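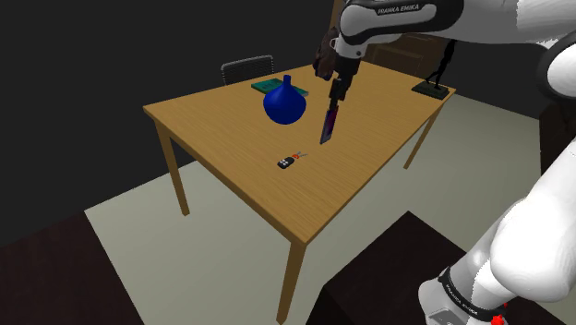 # Simulated handling trials suspended after lowering fault

*Clillero Institute, Research Operations, 5 February 2022*

The Clillero Institute has suspended part of its simulated handling programme after a fault was found in the software that controls how a robot arm lowers an object towards a table. The fault allowed the arm to go on pressing down after the held object had met the surface. It affected 23 runs in the simulator and was also present in the version of the software prepared for the physical arms in the Palacios laboratory.

No one was hurt and no equipment was damaged. The software had been copied to the laboratory's control computers but had not been used to move an arm. It has been withdrawn, and the physical arms will remain out of use for lowering tasks until a review has been completed.

## The task

The trials form part of Dekix, the Institute's programme on the handling of everyday objects in the home. All of the affected runs belong to a single task, in which a simulated Franka arm grips a slim, phone-like object by its upper end, holds it close to upright above a wooden table and lowers it to an open part of the surface. Other household things share the table. In the layout used for these runs they include a blue vase with a book behind it, a bunch of keys with a black fob, and a dark statuette near the far corner.

The arm is required to bring the object down without touching anything else, to stop when its lower edge meets the wood, and then to lay it flat. A thin object held by one end gives very little warning before contact. The task was added to Dekix in order to test the last part of the descent, which earlier tasks with wider objects had not tested well.

The full set consists of 4000 runs. The starting positions of the objects are changed from one run to the next, as is the height from which the arm begins to lower.

## What went wrong

Movement in the simulator is directed by Pilach, a control program written at the Institute. Pilach watches the load on the gripper and should halt the arm when that load rises above a set limit. To prevent false stops, it ignores the reading for a short time after the gripper has closed, while the grip settles. This settling time is set at 300 milliseconds.

A change made to Pilach in the course of routine work caused the settling time to start again whenever the arm corrected the angle of the object it was holding. In most tasks the arm makes few such corrections and the change had no effect. With a slim object held nearly upright, however, small corrections are made throughout the descent. In the 23 affected runs they followed one another so closely that the settling time never came to an end, and the load limit was not applied at all.

The arm therefore reached the table, received no instruction to stop and carried on to the end of its planned path. In the simulator this showed itself as the lower edge of the object passing into the tabletop. On a physical arm the same instruction would have meant pressing the object, and the fingers holding it, against the table with a force above the limit allowed in the laboratory.

The arms in the Palacios laboratory have their own protective functions, and these do not depend on Pilach. The Institute's rules nevertheless require that the limit set in Pilach should work by itself, and the fault has been recorded as a safety matter for that reason.

## How it was found

The runs were marked as successful by the automatic check. That check looks only at the final position of the object and at whether anything else on the table has been moved. In each of the affected runs the object came to rest in an acceptable place once the gripper had opened, and the simulator returned it to the surface. Nothing in the results table suggested a problem.

The fault came to light when Natalia Rosales, who is responsible for simulation quality in Dekix, was comparing the recorded gripper loads with those from an earlier task. She found loads far higher than the limit in runs that had been passed, and asked for the recordings to be played back.

"The pictures alone would have been easy to miss," she said. "The object goes a few millimetres too far and then it is back where it should be. The load figures were much plainer, and they had been saved all along. We were not checking them."

Work on the task was stopped the same afternoon. The Palacios laboratory was informed by telephone and removed the new version of Pilach from its control computers before the end of the day.

## Runs withdrawn

A block of 400 runs has been withdrawn from the Dekix results. This is the whole of the block made with the changed version of Pilach, and it includes runs in which the fault did not appear. The Institute took the view that a run in which the limit was absent for even part of the descent should not be counted, whether or not the arm reached the table during that time.

The remaining runs in the set were made with the previous version. Their load records have been examined and no reading above the limit was found. They will stay in the results.

Partners who received an early copy of the set have been sent a list of the withdrawn run numbers. They are asked to delete those runs and to confirm in writing that they have done so. Any partner who has used them to prepare software for a physical arm should speak to the Dekix office before that arm is next switched on.

## Action taken

Pilach has been returned to its previous version for all work at the Institute. A corrected version has been written, in which the settling time can start only when the gripper closes and cannot be started again until it has opened. This version is being tested in the simulator and has not been approved for any other use.

The following measures are also in force:

- A run is now failed if the load on the gripper goes above the limit at any point, whatever the final position of the object.
- The simulator stops at once when a held object passes into a table or other fixed surface. It will no longer return the object to the surface.
- Changes to any part of Pilach that deals with stopping or limits must be read and signed by a second member of staff from outside the team that made them.
- New versions may not be copied to the Palacios laboratory until the full lowering task has been run and its load records checked by hand.

The last of these measures replaces an arrangement under which versions were copied to the laboratory overnight. That arrangement had been meant to save time at the start of the working day. Laboratory staff still had to select the new version before using it, and they had not yet done so when the fault was reported – but the review will consider whether this was a strong enough safeguard.

## Review

The review will be led by the Institute's safety office. It will examine how the change to Pilach was approved, why the automatic check did not include the load records, and whether other tasks in Dekix could have been affected in the same way. Tasks in which an object is slid along the table, or passed from one gripper to another, are to be looked at first. Tasks in which nothing is held are outside its scope.

Staff who have worked with Pilach since the change was made may be asked to provide notes or copies of their settings. These should be kept as they are and should not be tidied or renamed. Questions about the simulated runs should be sent to Natalia Rosales through the Dekix office, and questions about the physical arms to the duty manager at Palacios.

The review is expected to report in May. Lowering tasks on the physical arms will not resume before then. Simulated work on the withdrawn block may begin earlier, provided that the corrected version has passed its tests and the safety office has given its agreement in writing. Other Dekix trials, including those on opening drawers and wiping surfaces, continue as planned.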